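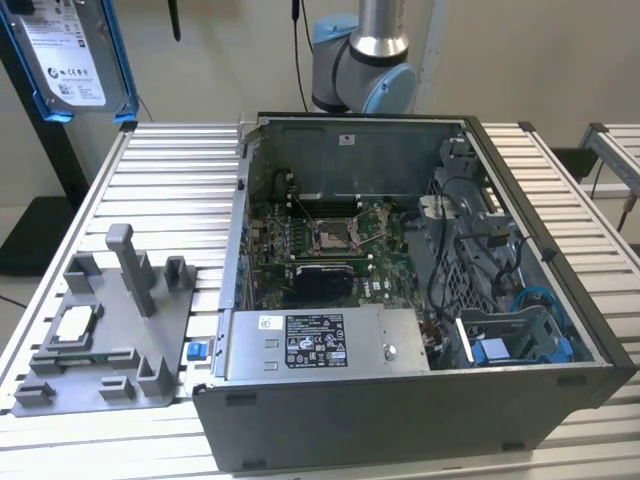

Went out to the Perkine open day on Wednesday, August 3, 2022. It was in the back half of their building at Nadis, and you had to book a spot. I'd booked back in December, before they pushed the date, and had nearly forgotten.

I fix old office computers on weekends, so the one I wanted to see was the Nitodik station, where a robot arm works on desktop towers. The tour group was bigger than I'd expected and I ended up standing at the side near the wall, which was a decent spot in the end.

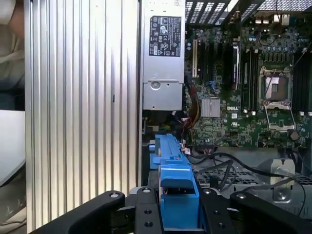 The guide's talk was mostly about cables. A drive in a caddy is a tidy shape and it goes in a tidy slot. Cables sit wherever the last person left them, and the arm has to get past them without hooking one. I've pulled a SATA lead off a board with my sleeve more than once, so I had some sympathy.

Someone asked why they use old Dell machines. The answer was that they're cheap and the blue plastic parts are easy to find by colour. Fair enough. I paid 50 dollars for my last one and it came with a keyboard.

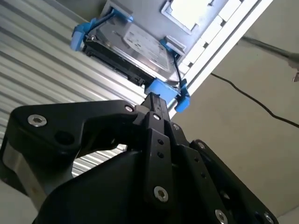 The gripper just under the hard drive and its blue clips.

I'd assumed the fingers would be rubbery, but they're plain black pieces held on with hex screws. The guide said they get changed fairly often and showed us a box of spares. The grey plate on the table is 3D printed, with posts and slots for holding parts – I might try printing something like it for my own bench, where the screws currently live in a muffin tin.

It's slow to watch. We had two goes at the station, one before lunch and one after, and I still wouldn't call it quick. A person with a bit of practice would be well ahead.

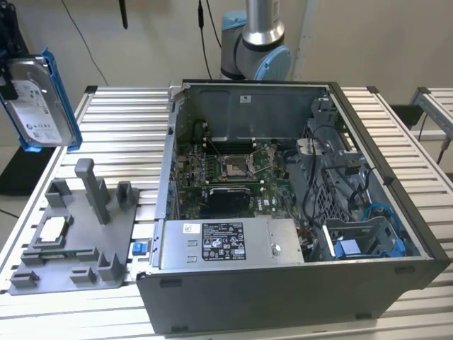

Getting there and parking

Parking is on the street and free after the first bend. The bus stops out front but only every hour, so check the times. Lunch wasn't included. I walked down to Hà and had a pork roll, and I'd go back for that alone. The tour finished at two and I was home before the traffic got bad.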